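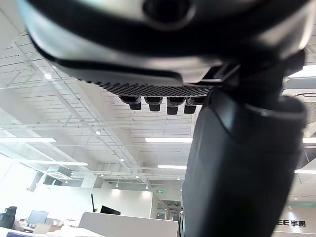
Replacing a stained ceiling tile in an open-plan office

Applies to suspended (drop) ceilings with lay-in tiles. Ceilings with screwed or glued panels need a different procedure.

Before you start

Find out what caused the stain. A brown ring with a hard edge usually means an old leak. If the tile is soft, report it to building maintenance and leave it in place until the leak has been traced.

Check the age of the building. Older tiles can contain asbestos. If there is no survey on record, stop and ask for one.

You will need:
Replacement tile, same size and edge profile
Stepladder rated for your weight plus tools
Safety glasses and a dust mask
Utility knife with a new blade
Steel straightedge
Drop cloth
Clean cotton gloves

Matching the tile

Take down a clean tile from a corner and look at the back. Most manufacturers stamp a product number there. Ours read Tekedik 153, with a square edge. A tile with a stepped edge sits lower in the grid and will look wrong even if the face pattern is identical.

White tiles yellow with age. If the new one stands out, move an old tile from a storage room into the open area and put the new tile in the storage room.

Removing the old tile

1. Move chairs and anything else you can out from under the work area. Cover the desks with the drop cloth.

2. Set the ladder beside the tile, so that debris does not fall on your face.

3. Push the tile straight up with flat hands until it clears the grid. Lift at least 3 inches.

4. Tilt one long side up, turn the tile diagonally, and lower it through the opening.

5. Look into the space above with a flashlight. Do not touch wiring or ductwork. Note any drips or rust on the hangers.

Cutting to size

Only border tiles need cutting. Measure the opening at both ends, as walls are rarely parallel to the grid. Add the width of the grid flange on the cut side, then score the face along the straightedge and cut through in several passes.

Fitting the new tile

Put on the cotton gloves. Raise the tile diagonally through the opening, level it above the grid, and let it down slowly. Press lightly at each corner. If one corner stays up, a hanger wire or cable is usually trapped underneath.

Never cover or cut around a sprinkler head, detector or light fitting yourself. Those tiles go to the contractor.

Allow 20 minutes for a full tile and 65 for a cut border tile, including cleanup.

Revised 23 April 2023, K. Awad. Border tile section checked by Angelica Soriano.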